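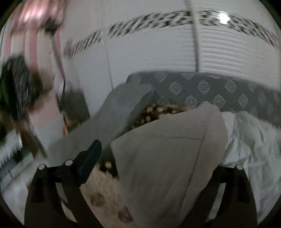 Bedroom tips for hand-held gripper recording

Last updated Thursday, July 23, 2026

These notes cover bed making and pillow placement, the two bedroom tasks on the Natska list. Kitchen and laundry are on their own pages. Read the general page on charging and syncing first.

Before you start

Wipe the finger pads with a damp cloth and let them dry. Lint from blankets builds up quickly and changes how the pads hold smooth fabric.
Check the screws at the tops of the jaws. If one turns by hand, tighten it a quarter turn and no further.
Open and close the jaws fully once at the start of each recording. The software uses that movement to set the zero point for jaw width.
Switch on the ceiling light and leave it on. Changing light in the middle of a take is the most common reason for a rejected file.

Pillows

Approach from the foot of the bed or from the long side, and keep to one of them for the whole take. Close on a corner or on the upper seam. A grip in the middle of a full pillow tends to slip, and the fabric bunches between the pads.
Lift, move, lower, open. Wait one second with the jaws open before backing away. Without the pause the release is hard to locate in the data.
A pillow that falls over after release is still a valid take. Pick it up with the gripper and carry on. Corrections are useful - the Prantl set had almost none, and the policy trained on it stopped dead whenever a pillow tipped.
Do not steady anything with your free hand. If you have to, end the take and start again.

Blankets and duvets

Take the edge, with the pads at least an inch over the hem. Pull low and slowly toward you. High pulls lift the whole cover and hide the bed from the camera.
Smooth folds with closed jaws, pads flat, working from the headboard down.
Patterned covers and plain covers are both wanted. Swap them between sessions if the household has spares. Leave the rest of the room as it normally is.

Length and number of takes

One take is one task, 30 seconds or less for a single pillow. A full bed may run longer. Stop after 7 takes and put the gripper down for a few minutes - wrist fatigue shows up as shake, mostly on the lift.
The target for pillows is 720 accepted takes across all homes. The target for both tasks together is 1750, due at the end of August.

Labeling

Name the task, the object and the side of the bed, in that order. Left and right are always as seen from the foot. Mark a failed grip as "miss" and leave it in the file.

Questions on hardware go to Johanna Auer. Rejected takes and relabeling: Ingeborg Hubmann.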